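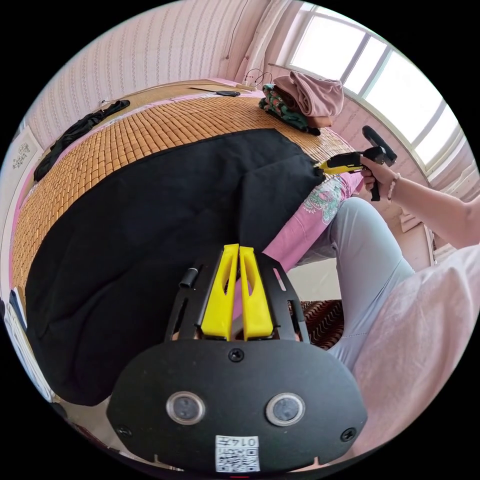 Radwa Zaki

November

4. Occupancy at Listing and the Timing of Contracts

The previous section treated all listed homes as though they were equally ready for a buyer. In the two market areas studied here, Clesex and Gaete, that assumption does not hold. A large share of resale homes go on the market while the owner or a tenant still lives in them, and the date on which a contract is signed depends in part on when the household is able to leave. An index built on signed contracts will therefore pick up changes in the supply of empty homes as well as changes in demand.

We define occupancy at listing from the field entered by the listing agent in the Cillis listing record. The field has three values: vacant, owner-occupied and tenant-occupied. It is entered once, when the listing is opened, and is seldom corrected afterward. A home that empties while it is on the market will still be coded as occupied in our data. Tapia's earlier work on Cluvley used utility shutoff records to correct for this problem. Those records are not available for Gaete, and for the sake of a common method we have not used them in Clesex either. Readers who wish to compare our results with his should keep the difference in mind.

Occupied listings are shown on narrower terms than vacant ones. Agents must give notice before a visit, and tenants in particular may limit showings to certain hours. Of the 35 brokerage offices that returned our questionnaire, 20 reported that they have a written policy on showings in occupied homes. The policies differ in length and detail, but most address the same points: the notice period, the handling of keys, and whether the occupant may remain in the home during the visit. Offices without a written policy generally leave these matters to the individual agent and the household.
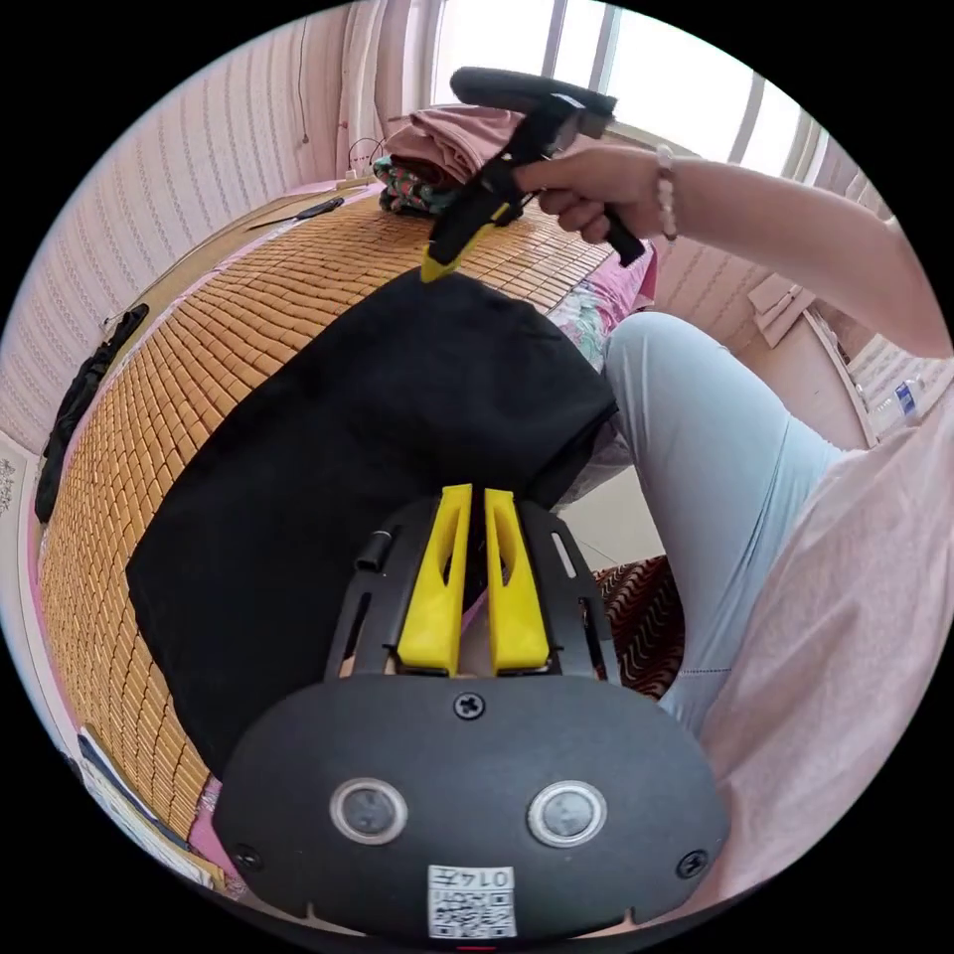 The occupancy field also says nothing about how intensively a home is being used, and this matters for how a listing is presented. A room counted as a bedroom in the record may serve the household for several purposes in the course of a day. Agents are often asked to describe such rooms by their main use only, and the listing form has no place for anything further. In Figure 2 the bed is covered with a bamboo tile sleeping mat and a black garment lies on it, spread out and partly folded, so that the bed is at that moment a work surface as well. A vacant bedroom of the same size would receive the same entry. We raise the point because floor area and bedroom count are the two controls most often used in models of time to contract, and neither takes account of daily use.

Our main estimates compare occupied and vacant listings within the same neighborhood, price band and month of listing. Vacant homes reach contract sooner in both market areas. The gap is wider in Gaete, where tenant-occupied homes make up more of the total and where leases commonly pass to the buyer. When we drop tenant-occupied listings from the sample, the two areas look much more alike – a sign that lease terms, and perhaps also limits on showings, account for a good part of the difference between them.

The comparison has weaknesses. Sellers who have already moved out may be under greater pressure to accept an offer, particularly if they are paying for a second home, and some of the shorter time to contract may reflect a lower acceptable price. We observe the asking price and any later change to it, but not the lowest price the seller would have taken. In addition, a small number of vacant listings are newly renovated homes sold by investors.
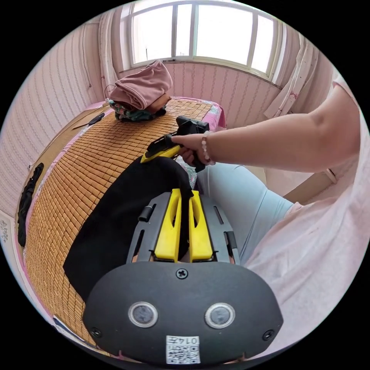
These homes are priced and marketed differently from ordinary resale homes, and we identify them by a prior sale within the same twelve-month period. Removing them narrows the gap in Clesex and leaves the Gaete result nearly unchanged.

Domingo Tapia has suggested, in comments on an earlier draft, that the occupancy field should be updated at the time of contract and again at closing. We agree that this would improve the record. It would place an added duty on agents, however, and the operators of Cillis have not yet decided whether the change could be made without a new form. Until it is, users of contract-based measures in these markets should report the share of vacant listings alongside the index itself. Section 5 sets out how that share can be calculated from the existing record, and how missing entries were treated.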